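Bremier will rent you a kitchen arm, patience sold separately

11 December 2018
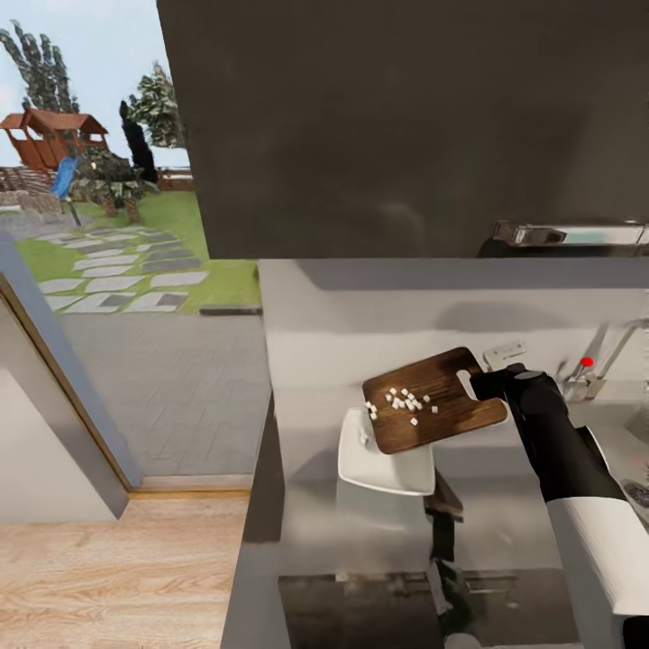 What does the monthly fee cover?
The arm, its gripper, fitting, and software updates until the contract ends. Food, crockery and tiling repairs are yours.

Bremier, the Eltby firm best known for warehouse hoists, has opened orders for Lenz, a kitchen helper it hopes people will rent by the month. The price is £59, after a deposit of £3000 that the brochure describes as "modest".

For that, Lenz tips, stirs, fetches and wipes. Its simulated kitchen, where new jobs are tried out before they reach anyone's worktop, has a view of a lawn and a children's slide that few Eltby flats will be able to match. The current exercise is a chopping board with small white cubes on it, held at a tilt over a square white bowl. Bremier calls this "assisted transfer". Most households call it Tuesday's soup.

Chopping is not included. A rival kit from Stostora does chop, though it takes around 4 minutes over an onion and needs a cupboard to itself.

The contract runs for 2 years. Deliveries start in March, and customers are asked to clear their worktops beforehand.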